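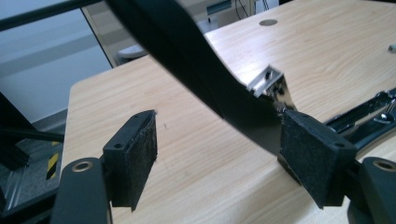 Replacing and Aligning the Finger Pads on the Hand-Held Gripper

Dremham Community Workshop, Bench Guide 31
Prepared by Akua Kpodo. Last revised Mar 12, 2024.

This guide sets out the procedure for replacing the textured pads on the workshop's hand-held gripper and for checking their alignment afterwards. It applies to grippers built by members from the Corico plans. Members working from the earlier Machala plans should consult Augustina Alhassan before starting, as the finger mounts differ.

Before you begin

Book the bench for two hours. You will need:

Replacement pad material, cut to the template
Hex keys, metric set
A plastic scraper
Isopropyl alcohol and lint-free cloths
Contact adhesive
A steel rule and a small square

Disconnect the camera cable and place it clear of the work area. Safety glasses must be worn when scraping.

Removing the old pads

1. Open the fingers fully and lock the trigger.
2. Note which finger is left and which is right. The two blocks are of different sizes and are not interchangeable.
3. Unfasten each finger from its mounting arms. Support the block with your free hand while doing so.
4. Lift one corner of the pad with the scraper and peel it back slowly. Do not use a metal blade on printed parts.
5. Clean the face with alcohol and allow it to dry.

Inspect the bushings in the mounting arms at this stage. A bushing that turns freely in its seat must be replaced. Silver-coloured and brass-coloured bushings are both acceptable, provided that the bore is the same.

Fitting the new pads

6. Apply a thin coat of adhesive to the finger face and to the back of the pad. Wait until both are tacky.
7. Set the lower edge of the pad against the block first, then press upwards to the top edge.
8. Trim any overhang. Material that projects past the block will catch on small parts.
9. Clamp lightly between scrap wood and leave overnight.

Checking alignment

Refit the fingers and close them slowly. The pads should meet along their full height. If they touch at the top only, loosen the arm fasteners, hold the square against both blocks and retighten.

Finish with a trial on a curved, smooth object. Close the fingers, hold for 31 seconds and watch for slipping — a pad that creeps at this stage has not bonded and must be redone.

Record the work in the Fevier logbook under item 844. Spare pad material is kept in drawer 2.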